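Why Does Hair Get Tangled?

You wake up, look in the mirror, and there is a knot behind your ear that was not there last night. Nobody tied it. So where did it come from?

To answer that, you need to know what a hair is made of. Each hair on your head is a thin thread of a material called keratin. Your fingernails are made of keratin too. So are the hooves of a horse and the feathers of a bird. The part of the hair you can see is not alive, and that is why a haircut does not hurt. The only living part is at the bottom, in a tiny pocket in your skin called a follicle.

If you looked at one hair under a strong microscope, you would see that the outside is not smooth. It is covered in flat scales that overlap like shingles on a roof. This layer is called the cuticle. All the scales point the same way, from the root toward the tip.

You can feel this for yourself. Hold one long hair at the root end and slide two fingers down to the tip. Then slide them back up. Going up feels a little rougher, because your fingers are pushing against the edges of the scales.

Now think about a whole head of hair. When you roll around on a pillow, run in the wind, or pull off a wool hat, the hairs slide past each other. Some cross over. Some loop around their neighbors. The scales rub and catch, and the loop stays where it is. More hairs get pulled in, and you have a knot.
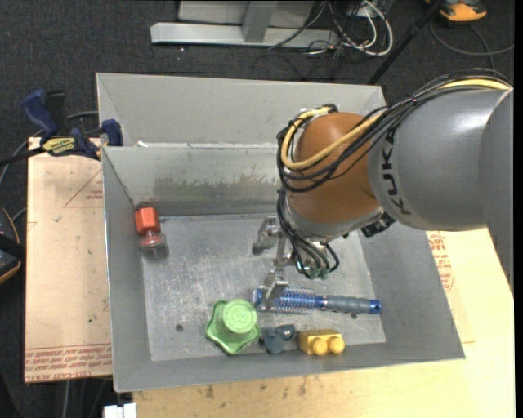
Long hair tangles more than very short hair because there is more of it to loop. Dry hair can tangle more than hair that has been conditioned. Conditioner leaves a thin, slippery coating on each hair, so the scales do not catch as much. Your scalp makes its own coating, an oil called sebum. Brushing spreads some of it down the hair.

Curly hair is a special case. Each strand already bends and turns, so it has more chances to wrap around the one beside it. The oil from the scalp also has a harder time getting down a curl than down a straight hair. Many people with curly hair comb it when it is wet and full of conditioner, and leave it alone when it is dry.

Straight hair is different. When it is soaked with water it stretches more easily, and if you pull hard it can snap. A comb with wide teeth is gentler on it than a brush.

How to get a knot out

Start at the bottom. Many people start at the top and pull down, but that pushes all the small tangles into one big one. Brush the last few inches first. When those are smooth, move up a little and brush down again. Keep going until you reach your scalp.

If a knot hurts, hold the hair tightly between the knot and your head. Now the pull goes to your hand and not to your skin. For a bad knot, put a little conditioner on it and work it apart with your fingers – scissors are the last choice, and a grown-up should do that part.

At night, a loose braid keeps long hair from moving around so much. A satin pillowcase helps some people too, as the hair slides over it more easily than over rough cotton.

You will find hairs in your brush afterward. Everyone loses some hair each day, and new ones grow in.

Comments

Rondley Reader: My daughter tried the two fingers test on everyone in the family, including the dog.

Kamran Ansari: I read this with my class of 17. They wanted to know if horses get tangles. I said yes, in the mane and tail.

jaltell6: starting at the bottom works!! it still hurts a little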